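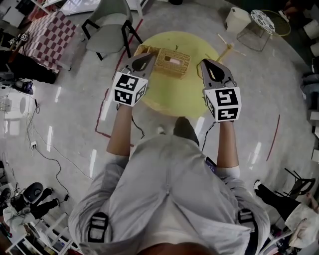
Home News Industry Work Technology Regions

Print this article | E-mail this article

Room attendants move to recording floor as Onsri prepares for robots

Hotel services contractor retrains 13 staff to demonstrate tasks with hand-held grippers; union asks for clearer terms on shift lengths and return to old posts

Shares: 26 | Comments: 4 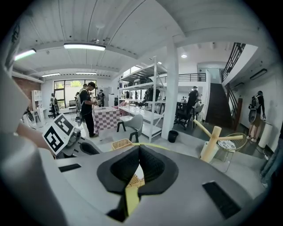
PINDOV, December 7, 2023 -- Hotel services contractor Onsri has moved 13 of its room attendants from cleaning rounds to full-time recording work at its site in Pindov, where they carry out set household tasks with a gripper in each hand so that the movements can be used to train robots.

The company cleans and lays out 715 rooms under contract in Pindov and the port district of Ustivport. It plans to test two-armed machines from the supplier Welten in a small number of those rooms next year. The machines will at first be limited to table-top work such as setting out tissue baskets, straightening cloths and placing small items on side tables. Bathrooms and bed-making are outside the scope of the test.

Recording started in August on the ground floor of a brick-walled building with a mezzanine, fitted out with tables, stools, chairs and shelving. Attendants wear a harness over their own clothes and hold the grippers in front of them at table height. White blocks printed with black square patterns are fixed to the grippers, and these allow the position of each hand to be worked out during processing. Several people record in the room at the same time.

A typical task is short. An attendant may be asked to move a woven basket from one side of a round table to the other, put its lid on, and return both to the starting point. The same task is then repeated with the basket turned, or with another object close to it. Each completed repetition is stored as one recording.

Output reached 2000 recordings a week in the autumn, said Decha Meesuk, who manages the Pindov floor for Onsri. The contract with Welten calls for 4000 a week by the end of the test period.

"We will not reach that by asking people to go faster," Meesuk said. "Fast recordings get rejected. We need more stations and less time lost between tasks."

Rejections have been the main technical difficulty. A recording is discarded if the marker blocks are hidden from view for too long, if an object is dropped outside the work area, or if the attendant changes grip without pausing. In the first weeks around a third of the material was thrown out. Meesuk declined to give the present rate but said it had fallen every month.

For the attendants the change is considerable. A cleaning round in the hotels involves walking, lifting and bending, and is paid by the shift with a supplement for rooms completed above the set number. Recording work is done mostly standing in one place with the forearms raised. The supplement has been replaced by a fixed addition to the hourly rate, which Onsri says leaves average pay unchanged.

Nantana Sitthichai worked on hotel floors for six years before moving to the recording team. She said her knees were better and her shoulders worse.

"In a room you use your fingers without thinking. You pinch the corner of a cloth and pull," she said. "With these you have two jaws and you have to decide where they go. The first week I could not pick up a tissue. Now I can, but I am slow compared with my own hands."

She said she missed working alone. Tasks on the recording floor are handed out from a list and a supervisor is usually within earshot.

Staff representative Kamol Panyasiri said members had raised three points with management: the length of continuous holding time, the right to return to cleaning rounds, and ownership of the recordings. The first has been partly settled. Since last month attendants put the grippers down for ten minutes after each 40 minutes of recording, and the harness has been refitted for shorter staff. The second is covered by a letter from the company, though it runs only until the end of the test.

"A letter is a letter," Panyasiri said. "We would like it in the agreement, with the old grade and the old hotel named."

On the third point the two sides remain apart. Onsri regards the recordings as ordinary work product. Panyasiri said attendants were passing on skills that could later reduce the number of posts, and that some payment should follow if the material was sold to other customers of Welten.

Vsevolod Marchuk, project engineer at Welten, said the recordings from Pindov were useful to the company because attendants handled objects in an order that engineers would not have chosen. He gave the example of tablecloths. Engineers practising the task had smoothed from the centre outwards, while the attendants set one edge first and then worked across. The second method needed fewer corrections.

Marchuk said the machines would work at less than half the speed of an attendant during the test and would be supervised in every room. They do not climb stairs and cannot yet open the heavier doors in the older Ustivport hotels, so a member of staff will move them between rooms.

That duty is one of the new posts Onsri has listed for the test. The others are a checker, who inspects the room after the machine has finished, and a recorder, who returns to the Pindov floor to repeat tasks that have gone wrong. All will be advertised internally before outside candidates are considered. The company has not said how many there will be.

Sombat Suwannarat, operations director at Onsri, said no redundancies were planned for the period of the test. Vacancies on cleaning rounds left by the recording team have been filled with temporary staff, and their contracts end on the same date as the test -- a point the union has also queried.

"What happens afterwards depends on the figures," Suwannarat said. "If a machine takes twice as long and someone has to stand next to it, there is no case for it."

He added that two of the hotels had asked for guests to be told in advance when a machine would be used on their floor. Wording for the notice is being drawn up.

Talks between Onsri and staff representatives on holding times and return rights continue in Pindov next month.

Print this article | E-mail this article

Previous Next Back to Industry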